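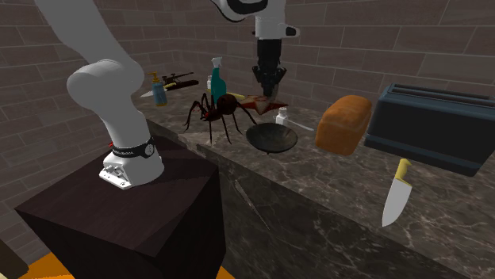 Nine Evenings With the Grevholm Kitchen Pack

By Magdolna Kerekes
September 10, 2024

Print this post | E-mail this post

So I finally caved and paid for the Grevholm kitchen pack. If you missed my last post, Grevholm sells simulated rooms for people like me who want to mess around with robot arms and don't have the money (or the table) for a real one. You get the arm, a kitchen counter, a big library of objects and a script that scatters them for you. It runs inside Nundano, which I already had from January.

Setup took me two evenings, and most of that was my own fault. I skipped the page about drivers. Don't skip the page about drivers!

The good stuff first. The arm looks great, all white joints with a black two-finger gripper, and it moves the way I hoped it would. The dark marble counter is lovely too, way nicer than the one in my apartment. The object library has 1,409 items, and the scatter script pulls from the whole thing unless you tell it otherwise. That's how you end up with a loaf of bread and a toaster sharing counter space with a giant black spider – the legs on that thing! I yelped, and my sister Amparo Valcárcel (yes, she took her husband's name) came in to see what was wrong.

You can filter by category, and I did for a while, but I've gone back to the full mix. It's more fun, and my grasping code gets lazy if it only ever sees bread.

Now the gripes. Object placement needs work. I've got a yellow-handled chef's knife that seems to be standing on its point in front of the counter, and the sizes are all over the place. The brick walls are pretty plain, and I couldn't find a way to swap them without redoing the lights. Also, the manual calls the same menu by 2 different names, which cost me a whole lunch break.

Support was quick, though. I wrote to them about the placement thing and got a friendly answer the next morning with a setting to try. I haven't gotten to it yet.

Would I buy it again? Yeah, I think so. I tried the free Gaete rooms before this and kept giving up – too many crashes. Next up is a longer run with the arm picking up flat food, and I'll post the numbers when I have them.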